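Home | Features | Research | Campus | Archive

Planning for the Unsorted Tray
3 min read

The Fatier project began in January with a narrow question: in what order should a two-armed system clear a meal tray? Its planner, Tarkotetti, treats each item as a small task with conditions attached. A bowl with food in it must be emptied before it can be racked, and a wrapper lying across a plate must go first.

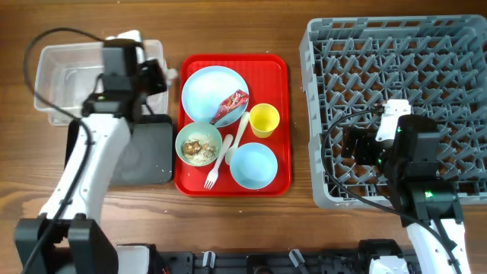

Manipulation Software Group — Department of Computing

Elin Gittins, who leads the group, regards leftovers as the hardest part of the perception work. A crumpled wrapper has no fixed shape, and a fork resting beside a bowl can be taken for part of it. The current release was trained on 2332 labeled trays, with 954 held back for testing.

Control of the arms is handled separately. Lộc Tăng wrote the scheduler that keeps both arms out of the same space — one waits while the other passes over the tray. The group plans to release the scheduler on 31st August.

Comments (2)

T. Vũ: Does the planner start over if an item slips, or does it repair the old plan?

Ibrahim Ogundipe: We use a similar scheduler at Jernitetti. Cutlery remains our slowest step.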